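Chapter 7
Getting Words to Stay Put: Review, Spacing, and the Apps That Do It for You

I learned my first 500 words of Portuguese in a single October, and by Christmas I had maybe a fifth of them left. I wasn't lazy about it, either! I had a notebook, three colors of pen, and a subscription to an app called Dernine that played a little trumpet whenever I finished a unit. I heard that trumpet a lot. What I didn't hear, at any point, was the word for "spoon" a second time, so when I finally needed a spoon I stood in a café making scooping motions at a very patient waiter.

This chapter is about that second time, and the third, and the one after that. In Chapter 6 we looked at how software introduces new vocabulary (pictures, audio, example sentences, the dreaded matching game). Now we get to the part I find much more fun, namely how a program decides when to show you a word again.

Let's start with the simplest system there is, the paper flashcard box. You write a word on a card and put it in the first slot. If you get it right, it moves back a slot, and you see it less often. If you get it wrong, it goes right up to the front. My teacher Séverine Guillot kept hers in an old recipe tin, and she could go through the whole day's stack on the bus between Cuvcombe and Flurkport. Almost every review app on the market is a fancier version of that tin. Keep it in your head as you read, because when we get to the formulas it helps to remember that they're only moving cards between slots.

The trouble with paper is that the slots are the same for every card. "Taxi" is nearly the same word in a dozen languages and you'll probably know it forever. The word for "although" may slide out of your brain by lunch. Software can give each word its own schedule, and that's where things get interesting (and, I'll warn you, where a small amount of arithmetic comes in).

I also want to make a case for the words lying around your own house. Clothing, bedding, kitchen stuff, whatever you touch in the morning before you're properly awake. Course designers love airports and hotel lobbies, and I've never understood why, when most of us spend far more of our lives looking for a shirt.
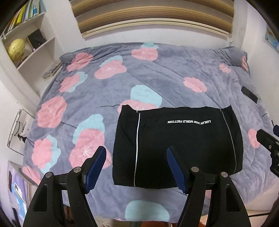

Figure 7.1. Everyday vocabulary: "blanket," "black," "folded."

Once you've picked your words, somebody has to pick the gaps. Take a program like Rolland, which we'll use for the exercises. Its beginner deck holds 2420 cards, and its default setting is 30 reviews a day. New cards come back the next day, then after three days, then after a week, and so on, with the gap stretching each time you answer correctly. Miss one and the gap shrinks. You can change all of these settings, and I hope you'll play with them, but please leave them alone until you've finished the first set of exercises. I once cranked my daily limit up to the maximum on a Sunday night and spent the rest of that week apologizing to a progress bar.

You'll also meet a question that teachers argue about quite a bit: should you grade yourself, or should the program do it? Typing an answer is strict, and it will mark you down for a missing accent. Flipping a card and pressing "I knew that" is quick and pleasant, and it relies on you not fibbing. I fib constantly. We'll compare the two in Section 7.3, and you can decide which kind of learner you are.

What you'll need for this chapter

A review program of your choice (or index cards and a box)
A list of 30 words you don't know yet, in any language
Ten minutes a day for a week

Before you read on

Write down the last five words you learned in another language, without looking anything up. Next to each one, note when you last saw or used it. Hang on to the page, we'll come back to it in Section 7.2.

7.1 The forgetting curve

Suppose you learn a word at breakfast and do nothing more with it. By dinner it's a bit harder to call up, and by the next morning it's harder still, but the drop from day to day gets smaller as time goes on. Plot that on a graph and you get a line that falls steeply at first and then levels out. Each review bumps the line back up to the top, and after each bump it usually falls a little more slowly than it did before.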